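Home > Galleries > Automation > Desk clearing, hand-held grippers

Can a machine clear a desk yet?

Text and captions: Sieglinde Weidemann

Office cleaning contracts usually treat the desktop as out of scope. The floor gets done, the bins get emptied, and whatever is standing on the desk stays where its owner left it. Cekero asked for a plain answer on whether the desktop part could be handed to a machine within its current contract period. The short answer is no for the whole job and a qualified yes for two pieces of it. The gallery goes with the longer answer.

Some terms first. A "clear" means every loose item is lifted, the surface is wiped, and each item goes back within a hand's width of where it stood. A "partial" means the surface was wiped around the items. Cleaners do partials all day and most clients accept them. A machine that only does partials is a wiping machine, and those have been on sale for years.

The trial target was 800 lifts of ordinary desk items, scored one by one. Rigid items with straight sides (cups, tape dispensers, staplers) came in at 89 percent lifted and put back without a second attempt. Bowls and small figures came in at 82. Cables were scored separately and the figure is not worth printing. A cable is attached at one end to something the client cares about, and a lift that looks fine at the gripper can drag a charger off the far side.

Two-finger grippers, jaws apart. Opening width sets the upper limit on what can be lifted from the side; taller, thinner items are easier than low, wide ones. The white cube on the second gripper carries square printed markers.

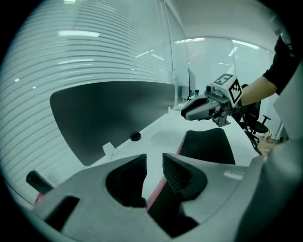

Gareth Bramwell wrote in to say that opening width was never the problem on his sites. What stops a machine, in his view, is deciding whether a thing on a desk is rubbish or belongs to somebody. He would pay for a gripper that only ever picked up cups, provided it never picked up anything else.

The point is fair and the scoring does not cover it. Every item in the trial was assumed to be worth keeping. A paper napkin with a phone number on it would have been lifted, wiped under and put back, and that is slow but safe. Lollov takes the opposite line and bins anything below a set size, which rules it out for any office where people keep small things on purpose.

Wiping itself gave little trouble. Hard desktops are flat and the pressure needed is low. Desk mats are harder – the cloth can catch the edge and move the mat, and then everything on it has moved too. Hinrichs gets around this by holding the mat down with one gripper and wiping with the other. It works, at roughly half the speed of wiping bare desktop, and it needs both hands free at the same moment.

Speed is the other number people ask for. A good cleaner does a clear on a lightly loaded desk in under two minutes. The best machine run in August took 8 minutes on a comparable desk, with no items dropped. Most of that time went to looking, with the arms parked. Faster motors would not help much.

Whole desk from the standing side. The pink mat takes up the near part of the surface, a small red bowl stands toward the back corner, and the yellow figures and small bottles sit in front of the monitor with wires among them. Under the trial rules the bowl is an easy item and the group by the monitor is a hard one.

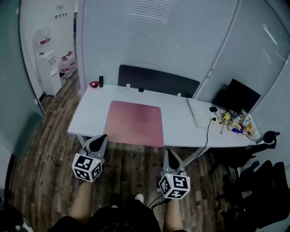
Sandamali Jayasinghe asks why the machine should touch the crowded end of the desk at all, when a person walking the floor once a week could do that part for every desk in an hour. She would let the machine take the open surface nightly and bill the rest as handwork.

Cekero is costing that split now. It depends on the machine marking which part of a desk it skipped, in a form the day staff will read. Furnell prints a slip and leaves it on the chair. Jinfeng Bai has proposed a list by desk number, sent to the supervisor before 6 a.m., and that is the version going into the next round of runs. Chairs left pushed in against the desk are still scored as blocked access and will be until the base can move them.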